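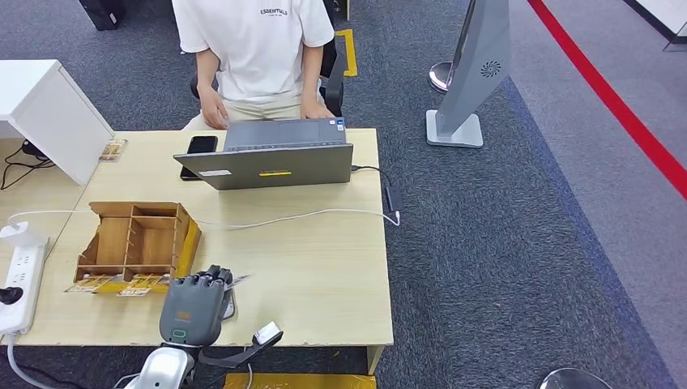 A laptop open on the desk, phone beside it.

Elections > Counting > Sheet counters > Hulley 600

5 min read

Hulley 600 Ballot Sheet Counter
$833, sold by Jukwood

The Hulley 600 counts sheets of paper. We put that first because the maker's brochure says "ballot counting solution" on every page, and a fair number of town clerks have called us thinking it reads votes. It doesn't read anything. You put a stack in the top, it feeds the stack through and gives you a number. If you want to know who won, you still need people at a table or a certified scanner, and this is neither.

What it does well is tell you whether the box holds as many ballots as the poll book says it should. For a small town hand count, that check is most of the headache.

Speed. The brochure claims 600 sheets a minute. We believe it, with clean letter-size stock straight from the wrapper. Ballots that have been folded, dropped through a slot and sat on are another matter. Fan them, flatten them and expect to run the stack twice. We would not plan a Thursday night recount on the brochure speed.

Double feeds. The sensor stops the machine when it thinks two sheets have gone through together. It is touchy on the factory setting and will stop for a hard crease. Turning it down makes the stops go away, and you then have to decide how much you trust the number. Leave it alone is our advice.

"Tamper resistant." There is a key switch on the back. The same key fits every unit we have opened. Put your own numbered seal over the power switch if your rules call for one, and log the seal.

"No training needed." Allow 15 minutes per operator. Clearing a jam without tearing a ballot takes practice, and the place to practice is on scrap.

In the box: counter, power cord, dust cover, two keys, cleaning card, printed manual. The manual is decent. The quick start sheet leaves out the step where you unlock the feed roller, so ignore it.

Not in the box: the printer. The Komon receipt printer shown in the brochure is sold separately and needs its own cable. You can write the totals down by hand and most of our customers do.

Warranty: 5 years on the motor, one year on everything else. Rollers count as wear parts and are not covered at all, which is a shame when rollers are what goes.

Compared with the Hollis: the Hollis is slower and louder, and it handles folded paper better. If most of your ballots come by mail, look at that one before you order this.

Check with your state election office before buying any counting equipment. Orders placed in July usually arrive in time for fall setup. Unopened units can be returned; opened units carry a restocking fee.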